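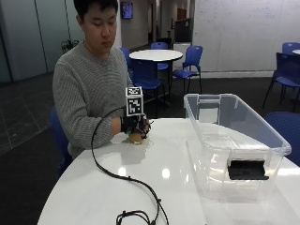
Skakau is a puzzle game for Android phones in which you move stones, shells and seeds from one shelf to another without knocking anything over. It comes from Pulon, a studio of two people, and Riet Coppens does the design and most of the drawing. She wanted the main gesture to feel like picking up something small by hand, fingers closing over it from above, as the young man in the grey jumper has his round the little tan object. On a phone that became a pinch with two fingers, held until the piece lifts. "We tried a tap first," she says. "A tap is fine for a button. It felt wrong for a stone."

The game has 50 levels and costs a single payment. There are no adverts and no coins to buy. Coppens says that was settled early, after the trouble they had with Pivus, their first game, which was free and showed an advert after every round.

"Pivus was downloaded a lot by our standards and hardly anybody kept it," she says. "People wrote to us about the adverts. Very few wrote about the game. I answered those emails for months and I didn't want to do it again."

Search this site Search

Work on Skakau began in April, with paper drawings and a version that ran only on her own phone. The first four levels have barely changed since. Most of the later ones have been redone, some of them several times, and a set built around a swinging shelf was thrown out. She still has it on an old laptop.

"The swinging shelf looked good in a video and it was horrible to play," she says. "You waited for it to come back, and then you waited again. My colleague liked it more than I did. We argued for a week and then he played it on a train and gave up."

Testing was done with 100 players who signed up through the studio's mailing list. They were given the game without instructions and asked to send a note when they stopped playing and why. The commonest complaint was about small screens, where a finger hides the piece it is holding. The held piece is now drawn slightly higher than the finger, and there is a setting to move it to the left or right.
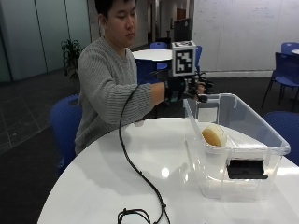
Will the game run on an older phone?

Most phones from the past few years should manage it, she says, but the shadows need to be switched off on slower ones. The switch is on the first settings page. With shadows off the game also uses less battery, and she plays it that way herself.

The sound took longer than planned. Each piece makes its own noise when it is put down, and the noises were recorded in Coppens's kitchen with a borrowed microphone. There is no music. She had a tune written and dropped it when most of the testers turned it off.

Pulon had help with the store listing and the translations from Hendriks, a small publisher that takes a share of sales. Coppens was wary of signing at first. "I read the contract three times and asked a lot of dull questions," she says. "They answered them all. The share is fair and we keep the game."

Progress is saved on the phone and there is no account to make, so moving to a new handset means copying a save file across. She knows some players will find this a nuisance. A simpler way of doing it is planned for the first update, along with a left-handed menu and a fix for level 2, where a shell can get stuck behind the jar.

After that she would like to go back to Pivus and take the adverts out. "It's a decent game underneath," she says. "I'd charge a little for it and see who turns up."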